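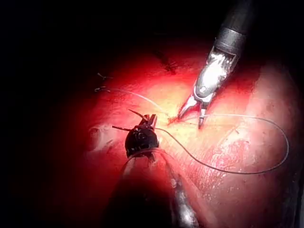

Sutomley, November. Stitching practice is back at the Lozano training rooms, and the waiting list is already silly. 39 places this term, all gone by lunchtime. Two more sessions being added, times to follow.

The work is the slow sort. Curved needle, pale thread, small bites, knots tied and the ends cut short. Trainees are asked to keep the loop of thread where they can see it and not to rush the next stitch. Easier said then done with tissue that shines under the light. 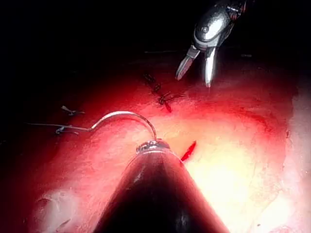 Knots get the most attention from the tutors. Tails too long, tails too short, a line of stitches that wanders off. Each trainee keeps a log, and the Zastis course wants 300 stitches in it before anyone is signed off. The longest log handed in last term had 892, a record for the rooms.
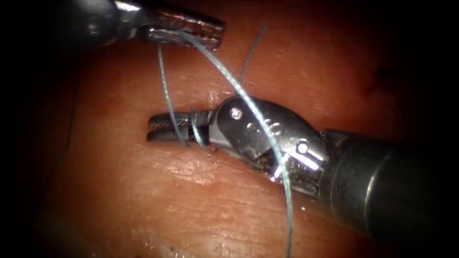 Can people who missed out still get a place? Only if someone drops out, so put your name on the reserve list at the Flisow desk, which shuts at 4pm. Bring your log book if you have one allready.

New session times go up on the door and on the Sutomley notices page.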